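4. What sellers mean by "original"

4.1 The word itself

We came to this part of the study expecting a dull afternoon of coding and ended up arguing happily about it for weeks. The word "original" turned up in listing after listing, and it did a wonderful range of jobs. Of the 98 listings we collected from Savenero, 55 used it of the engine. Some of those sellers meant that the block was the one fitted at the factory. Others meant that the engine was the right type for the truck and of the right year, which a buyer at a concours event would call "correct" and would pay a good deal less for. A smaller group seem to have meant only that the engine had been in the truck for as long as they had owned it.

All three meanings are reasonable in everyday speech, and this is what makes the listings such fun to work with. A seller who writes "original engine, never out of the truck" has told us a lot. A seller who writes "original engine, fully rebuilt" has told us something quite different, and the reader has to decide whether a rebuilt engine with new pistons, a new cam and a bored block still counts. In the owners' club it does, as long as the stamped pad is untouched. Among the auction people we spoke to in Wurnport, opinion was split.

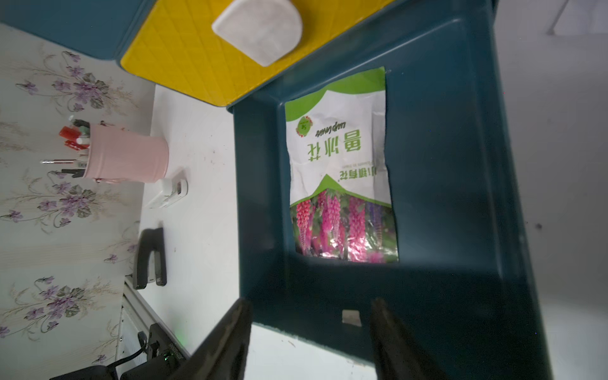
The Dondine half-ton is a very good truck for this sort of question. Its engine number is stamped on a machined pad just behind the water pump, where it can be read with a flashlight and a small mirror, and the same digits appear on the bellhousing flange. The rear axle carries a date code as well, although on trucks that have lived near the coast it has often rusted past reading. A claim about the engine can therefore be checked in minutes, a claim about the transmission takes a lift and some patience, and a claim about the axle may never be settled at all.

4.2 From the listing to the truck

We asked every seller in the set whether we could come and look. Most said no or did not answer, which we understand; a stranger with a notebook is a poor substitute for a stranger with a check. Still, 13 owners invited us in, and we are very grateful to them. Several kept us for lunch. One started his truck from cold with the air cleaner off so that we could hear the carburetor, and we would happily have stayed all day.

Each truck was looked over by 2 assessors working apart. Liesbeth Nijs took the drivetrain and chassis numbers first and then the body, while the other assessor worked in the opposite order. Neither had read the listing beforehand. Only when both sheets were signed did we put them next to the seller's own words and mark each claim as supported, contradicted or open.

"Open" deserves more respect than it usually gets. In the price guide published by Ngubane, a part that cannot be dated is treated as a replacement, and the grade drops to match. We did the opposite and left such parts out of the score. A worn date code is no evidence of a swap, and marking it as one would punish exactly those trucks that still have their old metal. We think this is fairer to owners, and it also kept the two sets of sheets closer together, because neither assessor was being pushed into guessing.

Figure 4. Yellow drawer, open and empty.
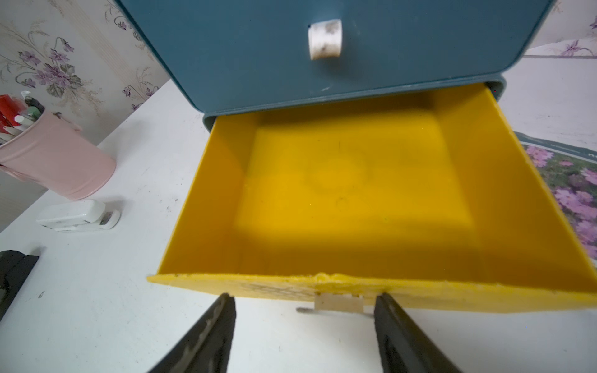 Agreement between the assessors was strong on anything with a number on it and much weaker on paint. This delighted us, even though it made extra work. Paint is where sellers are most generous with praise, and it is also where trained eyes differ most. A panel that one assessor called "older repaint, very good" was "recent repaint, good" to the other, and on the truck in question both turned out to have a case: the owner had resprayed the lower doors and blended them into a much older finish. His listing said "beautiful paint throughout." We coded the claim as open and moved on, with some admiration for the blending.

4.3 Grades and how they stretch

The club's scale runs from a parts truck at the bottom to a number 1 at the top, and the top grade is meant for a vehicle restored to a standard above what the factory managed, or preserved so well that it needs nothing. In the listings the scale stretches upward. We found "number 1 plus," "strong 1," "better than a 1" and, our favorite, "a 1 on its worst day." None of these exist in the club's rules, but buyers seem to read them without trouble. The plus sign tells the reader that the seller has heard number 1 used loosely and wants to stand clear of it.

The time spent on a restoration works in a similar way. Sellers love to say how long the job took, and a long one is offered as a mark of care. Sometimes it is. A body that has been on a rotisserie can be cleaned and painted underneath to a standard that is hard to reach any other way, and that work is slow. But a long restoration can also be one that stopped for years while the owner looked for a tailgate, changed jobs or ran out of garage. Early rubber seals fitted at the start of such a project may already be hard by the time the last trim goes on.
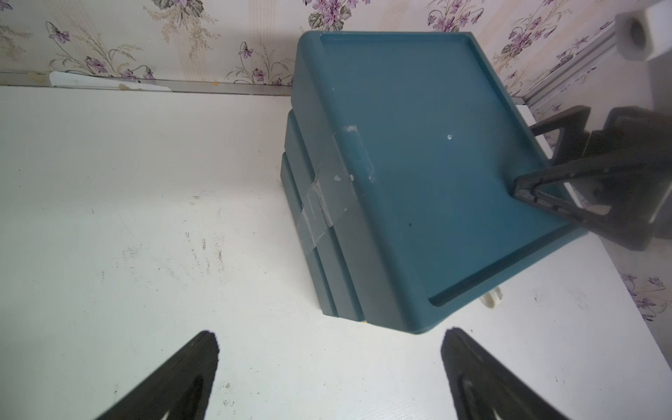 We tried to separate working time from calendar time by asking for receipts, and the owners responded with real generosity. Shoe boxes came out, then binders, then in one case a suitcase. The best record we saw held over 98 receipts and had the machine shop's worksheet for the block, with the casting number written down before the bores were cut. A page like that settles the question of the engine more firmly than any adjective could, and yet the listing for this truck did not mention it.

We asked the owner why. He said he thought everybody kept one.

4.4 Trades

Offers to take another vehicle in part exchange were common enough that we coded them separately. They matter for the price data in Section 5, where a listing open to trades is treated as having no firm asking price even when a dollar amount is given. Owners explained that the stated amount in these cases is mainly a starting point for the conversation, and that what they hope to hear about is a particular car they have wanted since high school. We did not try to put a value on that.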